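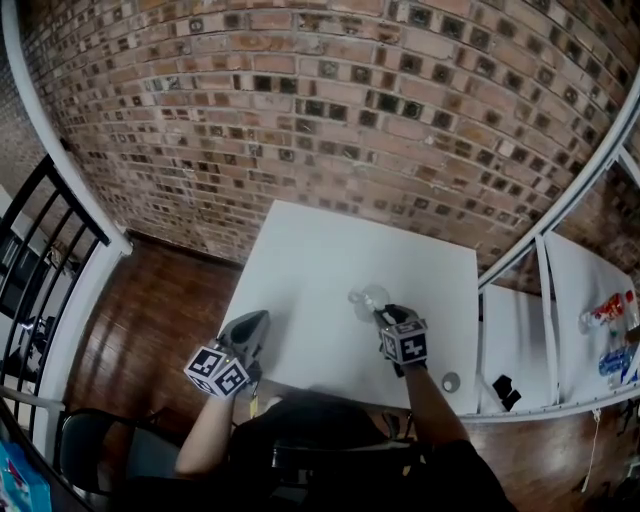 February 2025: second week on the table

Started at the white table by the brick wall again, glass first and then crockery. The marker cubes go on before anything else and they have to sit square on the wrists. I had the left one crooked first thing and Dewanti made me do the check again from the beginning. After that it went quietly until the break.

The target is 200 goes a day each. I didn't reach it. Picking up a glass is nothing when you do it at work with your mind on something else, but when every go is being kept you start to notice how you do it. I slow down before I touch the neck. I never knew that. Dewanti says slow is fine as long as it's the same sort of slow, and she doesn't want us to act. Cường acts a bit. He lifts a cup as if it belongs to a museum.

Back at Gestham the Dusow cell has been bolted down at the end of the wash line where the old sorting bench was. Hưng sent a message at lunch to say it's still only doing plates. It can do 600 plates an hour if they come down flat, and when they don't, it stops and someone has to go and straighten them. At present that's Hưng. He says he walks more than he did when he was sorting by hand. Glasses and cutlery come later, from what we record here, and there's a date in August on the plan for that.

I asked Loan again about the sorting shift. There are 40 of us across both shifts and she says no one is being let go this year. She wouldn't say anything about the year after, and I'd rather she didn't than make something up. Three people will be trained to look after the cell, and it pays one grade higher. Sang has put her name down. I have the form in my bag and haven't filled it in. You need to be all right with the screens, and you'd be on call one weekend in four.

Talked to Sang about it over tea. She thinks it's daft to spend our days teaching the thing and then not be the ones who run it. I see that. I also liked the bench. You stood opposite someone and you talked, and the new layout has one person at the far end on their own with the noise. I said so on the feedback sheet. Loan read it and said it was a fair point and that the layout was fixed.

Mug and spoon in the afternoon. Spoons are harder than glass, which surprised Dewanti but none of us. A thin handle flat on a smooth table gives you hardly anything to get hold of. At the bench we slide them to the edge and let them tip into the hand, and when I told her she wrote it down and asked me to do some that way tomorrow as well.

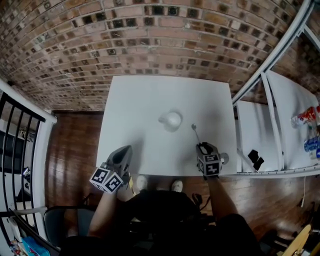 Mug and spoon, afternoon session.

My wrists ache, the right more than the left. Cường's are the same, so we've asked to swap over every hour instead of every two. Dewanti said yes straight away.

Missed the early bus. Must ring Hưng about the lift to Lurine, and find out from Sang when the Woo course starts and if the form has to be in before it. Soup for tea, bed early.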